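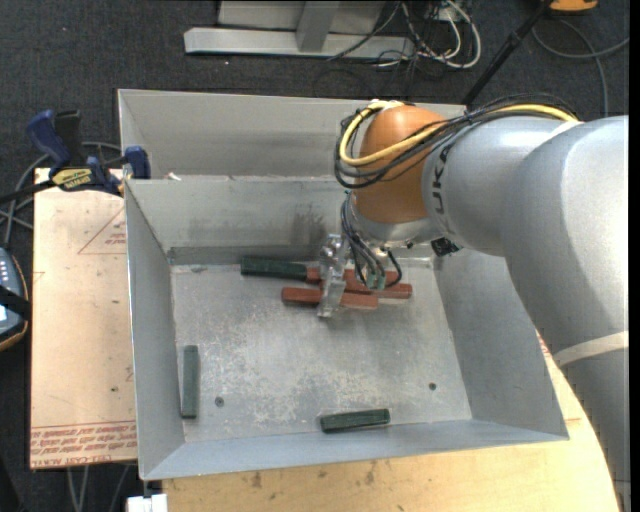 Dodwood Robotics Club runs after class in the old drafting room at Dodwood Secondary, and we would like to be plain about what it is. Most school robotics pages promise to prepare your kid for the jobs of tomorrow. We don't know what those jobs are, and we doubt the people writing those pages do either. Our students spend most of the year on bin picking: get an arm to take a block out of a metal bin without grabbing its neighbour. It sounds like an afternoon's work. Red bars and dark green blocks are our standard set, and when a red one ends up lying right against the end of a green one, the software has a habit of treating the pair as a single long object. Cables are the other half of the job.

The club was started by Edit Hajdu, who teaches senior math and was not keen. She had seen two earlier programs at the school bought as kits, unboxed for the open house and left in a cupboard by December. Her condition was that students log every attempt, good or bad, and that the log be open to anyone who asks. Last year's has 1,429 attempts in it. You are welcome to read it. Parts of it are grim.

We enter one competition, the Zanell Sorting Challenge, where each team gets 600 seconds to empty a bin it hasn't seen before. We have never placed. Our gripping code is called Distik and was written by students, mostly the ones who have since graduated, so the comments are of uneven quality. A second group works on Thân, a rewrite that is supposed to be faster. So far it is faster at missing - we'll update this page if that changes.

Membership is capped at 30 and there is no entrance test. Grades nine to twelve can join. You don't need to have programmed before, but you do need to be willing to sweep up, label things and redo last week's calibration. Fees are nil. We raise 2,000 dollars a year from the spring bottle drive, and it goes mainly to replacement parts.

Parents often ask whether this helps with university applications. Possibly. We haven't seen any evidence either way, and we'd be wary of a club that claimed to have some.

To visit, leave a note for Ms. Hajdu at the front office. We start at 3:30 p.m.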